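Morkosano recolhe em casas particulares exemplos para ensinar robôs a arrumar roupa

A Morkosano começou em junho a recolher, em casas particulares, gravações de tarefas domésticas destinadas a treinar um sistema de aprendizagem para braços robóticos. O trabalho decorre em Rurkmont e nas localidades vizinhas e deverá prolongar-se até que estejam reunidas 2000 demonstrações aproveitáveis. Até agora foram aceites 1212.

Os participantes usam uma pinça manual de dois dedos, equipada com uma câmara, e executam com ela gestos que fariam normalmente com as mãos: levantar uma peça de roupa, esticá-la, dobrá-la, pô-la de lado. Cada gesto completo conta como uma demonstração. As imagens e o movimento da pinça são depois usados para treinar o programa que comandará o braço.

«A roupa continua a ser das coisas mais difíceis», disse Reshma Swanepoel, responsável pela recolha. «Uma caneca tem sempre a mesma forma. Umas calças largadas em cima da cama têm uma forma diferente de cada vez, e o sistema precisa de ver muitas.»

A primeira fase do projeto, chamado Mundolia, foi feita numa sala alugada, com uma mesa branca e luz constante. Os resultados foram bons nessa sala e fracos fora dela. Segundo Pieter Dlamini, que acompanha o treino do modelo, o braço falhava quando o fundo tinha padrões ou quando a peça estava à sombra. As 218 gravações dessa fase foram guardadas para testes e não entram na contagem atual.

A empresa decidiu então ir para quartos, salas e lavandarias. Não se pede aos moradores que arrumem nada antes da visita. Colchas, almofadas e mantas ficam onde estiverem, e as peças usadas são as da própria casa.

Cada sessão dura uma manhã ou uma tarde e pode render até 100 demonstrações, embora a maioria fique abaixo disso. As roupas escuras são as que dão mais trabalho na revisão, porque as dobras se distinguem mal nas imagens. Também as peças muito finas levam a repetições – os dedos da pinça apanham duas camadas quando deviam apanhar uma.

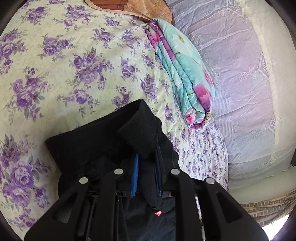
A pinça manual segura uma dobra de uma peça de roupa preta, sobre um lençol estampado com rosas roxas.

A revisão é feita por uma equipa dirigida por Danica Omerović. São rejeitadas as gravações em que a peça sai do campo da câmara, em que o participante ajuda com a outra mão sem o indicar ou em que aparecem rostos ou documentos. As tentativas falhadas não são apagadas. Ficam num conjunto à parte, assinaladas como tal, e a equipa admite vir a usá-las para ensinar o sistema a reconhecer que largou o tecido.

Os moradores recebem um pagamento por sessão e podem pedir a eliminação do material gravado em sua casa enquanto este não for incluído num treino. Chantelle Radebe, que participou com duas sessões, contou que a pinça exige alguma habituação. «No início apertava demais e puxava tudo atrás. Ao fim de meia hora já dobrava camisolas, devagar», afirmou.

O braço em que o modelo será testado é fabricado pela Nikolovski e usa dedos com a mesma geometria dos da pinça manual. Os primeiros ensaios vão limitar-se a três tarefas – levantar uma peça de cima da cama, estendê-la e colocá-la num cesto. A dobragem completa fica para mais tarde.

A Morkosano procura ainda casas para as próximas semanas, de preferência com roupa de cama estampada e quartos com pouca luz natural. As inscrições são tratadas por Kavitha Kamath, no escritório da empresa em Rurkmont, entre as 9h30 e as 16h.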